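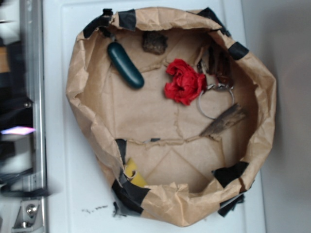

Is it worth paying extra for plastic-free grocery delivery?

Probably not, unless you have money to spare and you like the driver.

I signed up with Altent in January, mostly because the flyer caught me in a weak moment. The plastic-free plan costs $6 more per order than the regular one. For that you get paper everywhere, a monthly email with a green leaf on it, and a number called your "Lusidness score," which I have read the help page on twice and still can't explain. Mine is 675. Delali Atinga, two doors down, has the regular plan and hers is higher. She orders less often, so maybe the score rewards you for buying less from the people selling you the food. If so, good for them, but I doubt it.

My problem is with the claim itself. The website says the plan "removes plastic from your kitchen." It doesn't. The yogurt is still in a plastic tub. The bread is still in a plastic sleeve, because that's how the bakery sends it. The cheese is shrink-wrapped. All the plan removes is the outer bag, the one I used to line the bathroom trash can with. Now I buy liners for the bathroom trash can. They are plastic.

I wrote to ask about this and got a friendly reply that answered a different question. It told me paper comes from trees and trees grow back. I knew that! What I wanted to know was what happens between the tree and my front step, how far the paper travels, and how many times anyone expects me to use a bag before it goes in the bin. The second reply thanked me for my passion.

To be fair to paper, you can get more than one trip out of it if you don't mind how it looks. My mother kept hers folded between the fridge and the wall and used them until they gave up, and she never thought of it as a lifestyle. They were book covers, they were for potatoes, they went under the cat's dish. But that was an extra use for a thing she got free. Paying $6 an order and then feeling clever about the potatoes is a different sum.

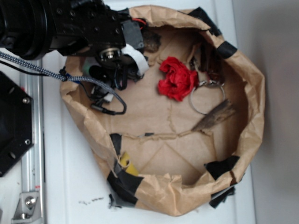 Brown paper and black tape.

The other thing I keep hearing is that it's the small habits that add up. Add up to what? I tried to do the math for my own house. I counted 17 orders, and at $6 each that comes to $102 for the privilege of a different outer bag. I could have taken the bus into Tatley with the canvas bags I already own. There are more of those in my closet than I'd like to admit, and most came free with something, which is its own kind of waste. I use the same two every time.

Kpodo, the produce place by the bus stop, doesn't advertise any of this. You bring whatever you've got and they tip the onions in. If you've brought nothing, they look for an old carton in the back. There's no score. Their prices are a bit higher on fruit and lower on everything that grows in the ground, and they shut early on Sunday, which has caught me out more than once.

I know the argument on the other side. Not everyone can get to a shop, and a delivery van serving 20 houses may well beat 20 cars. I think that's a decent case for delivery. It isn't a case for the upgrade, and the flyer runs the two together as if they were one thing.

So I've gone back to the regular plan for the heavy stuff - cat litter, tinned tomatoes, flour - and I get the rest from Kpodo when my knee allows. Altent sent a message asking if I was sure, with a picture of a turtle. The first regular order is due next week, and I've asked them to leave out the leaf email as well, though the box for that seems to tick itself again every time I log in.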